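Unit 5: Seated work and chair adjustment
Handout to accompany the lecture, February 2018

5.1 Seat height

Seat height is set first, as every other adjustment depends on it. The feet rest flat on the floor and the thighs are close to horizontal. If the desk is fixed and too high, raise the seat to suit the elbows and add a footrest. Do not set the height with a bag or folded coat on the seat. The sitter ends up forward of the backrest and the reading is useless.

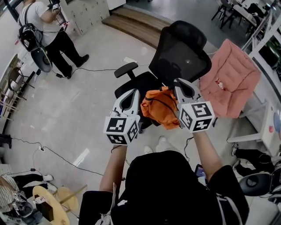 Bohdan Dovhaniuk objected at this point in the lecture that a fixed desk makes elbow height the first measurement and seat height the second. The objection is accepted for fixed desks. For adjustable desks the order given above stands.

5.2 Seat depth

Leave a gap of two to three fingers between the front edge of the seat and the back of the knee. A seat that is too deep presses on the calf or pulls the sitter away from the lumbar support. Many low-cost chairs have no depth adjustment; in that case a back cushion is the usual remedy.

5.3 Backrest

Mesh and foam backrests load the back differently. Mesh gives under load and spreads pressure over a wider area, but its tension cannot normally be changed. Foam holds its shape at first and compresses with use. Lumbar height is set with the sitter fully back in the chair. Recline tension should allow a slow lean without pushing with the feet. 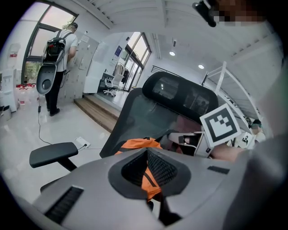 Armrests are set last. The shoulders stay level and the forearm takes light support only. Armrests that strike the desk edge keep the sitter too far from the work and should be lowered or removed.

5.4 Exercise

Use the Coste and Odby data sheets. Both desks are fixed, with the work surface 800 mm above the floor. For each, find the seat height for a sitter whose elbow height above the seat is given in Table 2, and state whether a footrest is needed. Show units at each step.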